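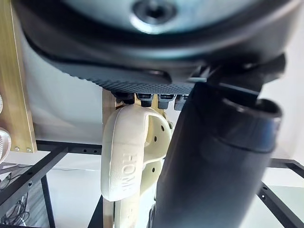 3.2 Homing and upkeep of the cell

I'll go through the upkeep in some detail, as it ate more of our time than the policy training did and papers in our area tend to skip it. The Larnport cell is one arm on a bench with a frame of punched black metal rail behind it. Figure 4 was taken from the wrist camera, and the cream printed part with the raised word HOME down its front is the piece I get asked for most (we now keep the print file with the Pindier code).

We use it as a plain physical reference. At the start of a session I bring the wrist up to the printed part by hand, line it up by eye, and zero the joints in the Steyn controller. Then the arm runs to 2 check poses and back. If either one is off by more than 4 mm I do the whole thing over – annoying, but it takes less time than throwing out a morning of bad episodes, and yes, we did that in July.

The print itself wears. Our first one was thinner in the shell and went soft at the corners, so we lost repeatability slowly and blamed the encoders for far too long! The current version is thicker, and I swap it every 1,000 episodes whether it looks tired or not. We went through 13 of them over the study, counting the thin ones.

Cables were the other headache. On the Zollard cell we had tied everything tight to the rails, and the camera lead kept working out of its socket when the wrist rolled. Leaving more slack fixed most of it. I still push each connector home before power-up and check the bracket screws with a hex key (snug, no thread lock, you will want them out again). Section 3.3 gives the camera settings.

Larnport Manipulation Group | Contact the authors | © All rights reserved | Back to top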